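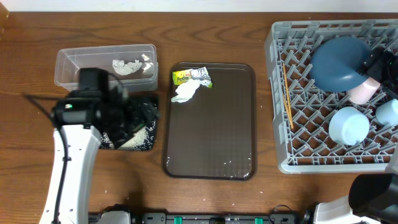

Fadime Akyol wrote in the margin of our first draft that a base coat which peels off in one piece is no use to anyone if it also peels off in the shower, and that we should measure both. We changed the plan after that. The report below covers how long three peel-off base coats stayed on and how easily they came off afterward.

Background

Peel-off base coat is painted on under nail polish so the color can be lifted off without remover. It is mostly water-based glue. People like it under glitter and other polishes that are hard to take off with acetone. The usual complaint is that it comes off too early. We asked students at Drurnonham about this before starting, and got 62 answers. Most of those who had tried a peel-off base had stopped using it, and early lifting was the reason they gave most often.

Products

We bought one bottle each of Pollar, Taşdemir and Dero. Pollar goes on milky and dries clear. Taşdemir is thicker and has a wide brush, which made it harder to keep off the skin. Dero is thin and runs toward the sides of the nail if the brush is loaded too much. The same dark blue cream polish was used over all of them, with no top coat. Leaving out the top coat probably made every result shorter than it would be in normal use, but it removed one thing that could vary.

Method

There were 11 testers. Each tester had a mix of the three base coats across both hands, so that no product was always on the thumbs or always on the writing hand. Nails were wiped with alcohol first. The base was left until it was clear or no longer tacky, and then two coats of polish went on top. Testers kept a sheet and wrote down when each nail first lifted at an edge and when it came off completely.

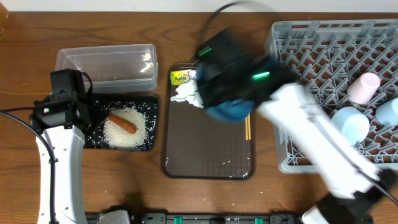
Fig. 1. Uncooked white rice on the black tray.

Testers were asked not to pick at the polish. Several said they did it anyway, without noticing, while reading or on the phone. Those nails were marked "picked" on the sheet and left out. We also left out nails where the sheet had no time written down. After two rounds this gave us 163 usable nails.

Removal was done with a wooden cuticle stick pushed under one corner. We scored it as one piece, several pieces, or needs remover. The person scoring did not know which product was on the nail.

Results

Taşdemir stayed on longest in both rounds. It was also the hardest to remove, and on the little fingers it often broke into pieces. Dero came off in one piece more than the others but lifted early, usually at the free edge and usually on the first day. Pollar was between the two on both measures.

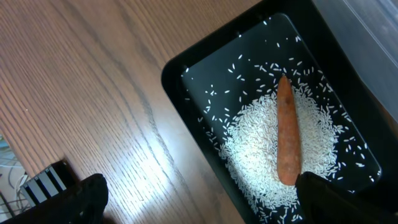 The thumbs were worse than the other fingers for all three products. We think this is from opening things and from phone use, but the sheet did not ask about it. The second round lasted longer than the first. Our painting was neater by then, with less base on the skin, and a base coat that touches the skin gives the polish an edge to lift from. This means some of the difference between rounds is down to us and should not be read as a difference in the bottles.

Testers who washed dishes without gloves lost more nails than those who did not. Only a few people wrote about dishes on the sheet, so we did not make a table of it.

Problems

The Taşdemir bottle thickened during the second round, even with the cap on. We did not thin it. The sheet should have had a separate box for the time of the first shower or bath. We added a line for this by hand in round two and not everyone filled it in.

What we would change

A third round with a top coat would be closer to how people wear polish. We would also test one thin layer of base against two, as the Dero label allows both and the others say nothing on it. Nails should be photographed each evening, so that lifting is judged by the same person every time. The blank sheet and the scoring guide are in the appendix.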